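Cunau Community Food Shelf
Progress report to the Hellström Fund, second period
Prepared by Kavitha Gowda, program coordinator

Summary

The grant pays for evening hours, cold storage and a part-time driver. Evening hours began in April and have run every week since. The walk-in cooler is in and passed its county inspection. The driver position took longer to fill than we planned, and we explain the effect on the budget below.

Evening hours

We now stay open until 7 p.m. on two evenings. Most people who come after five work day shifts and could not get to us before. Several had been sending an older relative in their place. Check-in is still slow in the first half hour, and we have moved one person from the stockroom to the front desk to help with that.
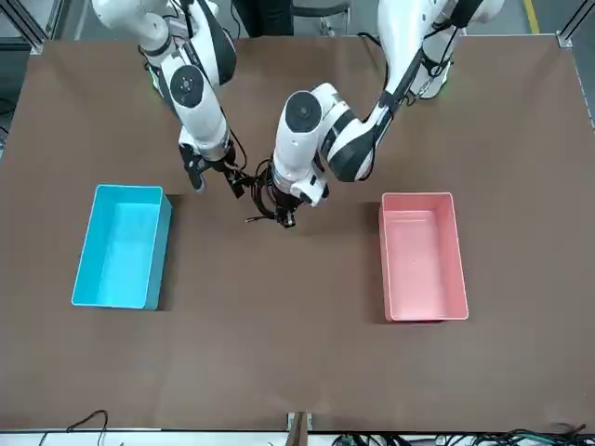
Do evening visitors get the same choice of food as daytime visitors?

They do for dry goods and frozen items. Bread and fresh greens are often gone by late afternoon, so we now hold back part of the morning delivery for the evening.

Cold storage

The cooler from Clarnov was delivered on time. The electrical work was not included in their price, and our own estimate for it was low. We covered the difference from general funds and are not asking the Fund for it. With the cooler running we can take dairy from the Brultolberg warehouse, and we have signed up for their regular route.

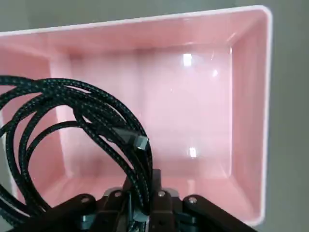
The warehouse asks for 10 days' notice on any change to a standing order. That has been hard to work with around holidays — we had too much milk one week and turned down yogurt the next. Satish Chacko has taken over ordering and keeps a simple log of what is left at closing.

Driver

We posted the job twice. The first round brought in few applicants with a clean record and free mornings. The person we hired works 10 hours a week and covers 7 pickup stops. Wages for the months the job was open remain unspent. We would like to move that money to fuel and van repairs, and a request form is attached. 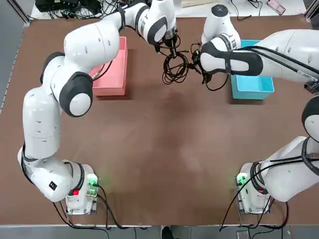 The van itself needs new brakes before winter. We have one quote and are waiting on a second.

Next period

We will add a short sign-up sheet in Spanish, finish the shelving next to the cooler, and set the holiday schedule with the warehouse earlier than last year. The budget table and receipts follow on the next page.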